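Notes for week 9, the sorting and small storage session. Bring these on Thursday, printed or on your phone, I don't mind which.

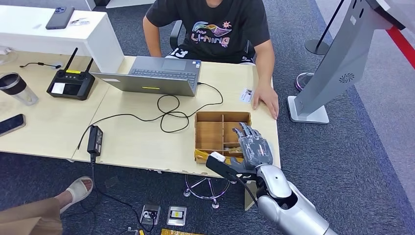
So, last week we finished on the question of why a table fills up again so fast after you clear it, and I promised I'd try to answer it properly. My short answer is that most tables have no "home" for the small things, only for the big ones. The laptop knows where it lives. The charger lives wherever it got dropped. (Mine is usually under a magazine, and I teach this course!)

## 1. What a compartment box is good for

I'm a big fan of a plain open box with a few divisions in it. No lid, no drawer, no label maker required. A light tan wooden one with two larger slots and two smaller ones is about as simple as these get, and it's the type I want you thinking of for the exercise further down.

Some things I've learned from living with one:

- Open tops get used. I had a lidded box from Givel for years, and I put things *on* it far more often than *in* it.
- Unequal slots are better than equal ones. Small things slide about in a big slot and you end up fishing for them.
- Low sides beat high sides if you're going to reach in without looking.
- Leave one slot empty for the first week. I know it looks wasteful. Something will turn up that needs it, and you'll be glad you didn't fill it with paper clips on day one.

Somebody in the earlier group asked if the box should match the table. Only if you care! Pale wood on pale wood is nice and quiet, but a bright tin does the same work.

## 2. The table as layers

This is the bit of the course that sounds fussy and then saves you the most time. I sort everything on a work table into layers, by how often a hand goes to it.

| Layer | What's in it | Where I put it |
|---|---|---|
| Hand | pen, phone, drink | within easy reach |
| Session | laptop, charger, any remote or controller you're using | middle of the table, put away after |
| Waiting | cards, packaging, paperwork | one slot or one tray |
| Visitor | anything from another room | goes home when you stand up |

The "waiting" layer is the troublemaker. A printed card or a strip of packaging hardly takes up any space, so it never feels worth getting up for, and then there are six of them. My rule is that waiting things get one slot in the box, and when the slot is full I deal with the lot.

A word about phones. If yours goes face down on the table while you work, fine, give it a fixed spot anyway. Same for a tumbler: I like drinks at the far side, well away from the laptop and on the opposite side from my writing hand. I've had one spill in my life that mattered and I still think about that keyboard.

## 3. Cables (sorry, we have to)

A long black charging cable and its adapter brick can make a tidy table look like a mess all by themselves. You don't need to buy anything for this.

1. Put the brick down first. Floor, or back of the table, never the front edge where your sleeve catches it.
2. Run the cable from the brick to the laptop by the shortest route that doesn't cross your hands.
3. Take up the slack in a loose coil behind the laptop. Loose, please! Tight winding is hard on the ends.
4. Short cables get coiled separately and parked together.

I tried the Drindarley clips last April and they held well on a thick table. On an old one with a chipped front edge they kept popping off, so check your edge before you spend money.

## 4. In-class exercise

Work in pairs, one table between you. You'll have 54 minutes, including the talking. One of you sits and is the "owner," the other is the sorter. The sorter may not throw anything out and has to ask before moving anything electronic.

- Name the layer for each thing on the table, out loud.
- Agree on what goes in each slot of your box.
- Do the cables last.
- Swap seats and have the new owner find 3 things without being told where they are.

If the new owner hesitates, move the thing to where they looked first. That's really the whole method, and it works on kitchen counters too.

## 5. For next time

Fill in the Status sheet (the back page of the Dmytriv workbook) at the end of two different days. Just write what's on the table and which layer it belongs to, no need to tidy first. I'd much rather see it messy.

And bring a box if you have one. Shoebox lids with cardboard strips taped in are completely fine, and I'll have tape and spare card by the door.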